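Getlow veröffentlicht zweites Album „Brellora“ am 3. Juli 2024

Das Elektronik-Duo aus Sundville verbindet analoge Synthesizer mit Kammermusik – Erscheinen als Vinyl und Download

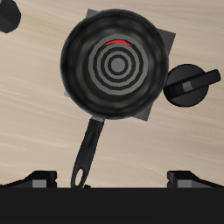

Schwarze Pfanne auf grauer Platte, Ansicht von oben. Computergrafik.

Sundville. Das Duo Getlow legt mit „Brellora“ sein zweites Studioalbum vor. Die Veröffentlichung erfolgt über das Label Qin, bei dem bereits das Debüt des Duos erschienen ist. Das neue Werk umfasst elf Stücke und wird als Download, im Streaming sowie in einer nummerierten Vinylauflage von 2000 Exemplaren angeboten.

Die Aufnahmen erstreckten sich über 18 Monate und fanden überwiegend im eigenen Studio des Duos in Sundville statt. Für vier Titel wurde ein Streichquartett hinzugezogen, dessen Spuren anschließend über Bandmaschinen geführt und neu geschnitten wurden. Gegenüber dem stärker am Club orientierten Erstling sind die Tempi zurückgenommen; mehrere Stücke verzichten vollständig auf Schlagzeug. Gesang ist erstmals auf mehr als der Hälfte der Titel zu hören.

Als Vorbote erschien im Mai die Single „Untere Schleuse“. Sie eröffnet auch das Album und geht dort ohne Pause in das Instrumentalstück „Pegel“ über. Den Abschluss bildet das Titelstück, die mit Abstand längste Komposition der Platte. Sie entstand aus einer Improvisation während der letzten Konzertreise und wurde für das Album mit dem Quartett neu eingespielt.

„Wir wollten diesmal Stücke schreiben, die auch am Klavier bestehen“, erklärt das Duo zur Arbeit an dem Album. „Die Elektronik kam in den meisten Fällen erst spät hinzu, bei ‚Pegel‘ sogar erst in der Mischung.“

Die Vinylausgabe erscheint als Doppelalbum im Klappcover mit bedruckten Innenhüllen und sämtlichen Texten. Ein Downloadcode liegt bei. Vorbestellungen, die bis zum Vortag der Veröffentlichung über den Webshop des Labels eingegangen sind, werden bevorzugt versandt.

Im Herbst stellt Getlow das Album auf einer Konzertreise vor. Das Programm dauert 90 Minuten und berücksichtigt neben dem neuen Material auch ausgewählte Titel des Debüts. Bei einzelnen Terminen wird das Streichquartett mitwirken. Die Spielorte werden gesondert bekannt gegeben; der Vorverkauf beginnt mit der Bekanntgabe.

Medienvertreterinnen und Medienvertreter erhalten auf Anfrage Zugang zum vollständigen Album und zu Pressefotos. Interviews mit dem Duo sind nach Absprache möglich, vorzugsweise telefonisch. Rezensionsexemplare auf Vinyl stehen in begrenzter Zahl zur Verfügung. Um Zusendung eines Belegs wird gebeten.

2 Kommentare · 18 Mal geteilt

Pressekontakt: Qin, Presse- und Öffentlichkeitsarbeit, Sundville | © 2024 Qin. Alle Rechte vorbehalten. | Nach oben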